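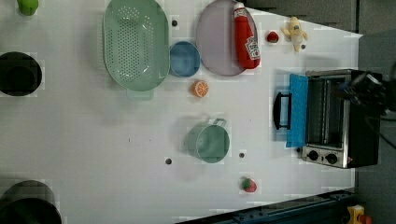

Choosing between two grippers for the kitchen table

Since May the bench at Tamayo has been given over to a single question: which of two grippers should be fitted to the arm for the kitchen work. I have kept notes throughout, and several readers have asked for them. They are set out below with as little tidying as I could manage.

The two candidates are the Travura, a parallel gripper with flat fingers, and the Drakness, a three-fingered hand which closes around an object. Both were run on the same arm, with the same controller and the same overhead camera. Przemysław Olszewski wrote the mounting procedure and insisted that it be followed to the letter on every change of tool. I was doubtful of the need for this at first. I am now grateful for it, as one of my early sessions had to be discarded when I found that I had left the camera calibration from the previous tool in place.

The objects

The objects are mostly toy food and ordinary cookware. The strawberries are small and are a fair test of precision. The ketchup bottle has to be taken from an oval plate without dragging the plate along with it. The plush banana gives way under pressure, and a gripper that relies on reading finger position will often report a firm hold when it has only squeezed the stuffing. The mint-green cup has a thin handle, and I consider it the most demanding item on the table. The colander is large and light, and is best approached by its short handle.

The toaster oven raises a different difficulty. With its door open there is very little room for the wrist, and any tool must approach the rack from the front at a shallow angle. The length of the tool matters a great deal more there than its strength.

Results by tool

The Travura was given 589 attempts before I was satisfied that its behaviour was settled. It was the better of the two on the cup handle and on the strawberries, provided that the camera had placed them correctly. It was poor with the bowl, where the fingers tended to ride up the curved side. Selma Kadrić suggested approaching the rim from above with one finger inside, and this became the standard approach for the remainder of the trial.

The Drakness was given 1000 attempts, the larger number being needed on account of a firmware change part of the way through. It held the banana and the bottle with great assurance. It could not be brought into the oven at all without the knuckle of the third finger meeting the door. Duván Tello altered the approach path on two occasions, and on the second he obtained a clearance which I would describe as theoretical.

Cabling deserves a paragraph of its own. The Drakness carries a thicker bundle, and at full wrist rotation it pulls against the clip. Ilham Saber moved the clip further up the forearm and left a longer loop, which cured the pulling but placed the loop in view of the camera at certain poses. We accepted this and masked the affected region in software. The Travura required no such measures.

The controller

Both tools were driven through Grindotora, version 2. I have few complaints. The force limit is set in a separate panel from the speed limit, and the panel does not warn the operator when the two are in conflict. The log files are clear and may be searched by attempt number. The delay between a close command and the first movement of the fingers was slightly longer with the Drakness, although I have not established whether the tool or the driver is responsible.

Decision

Elvira Salazar asked for a recommendation by the end of the trial, and I have given her one: the Travura, with softer finger pads – the supplied ones are too hard for the plush items. The Drakness will be retained for the pots, once a shorter mounting plate has been made for it. A longer run of 3000 attempts is planned with the Travura, using the same objects and the same camera position. The pads are on order, and the existing pair will remain in use until they arrive.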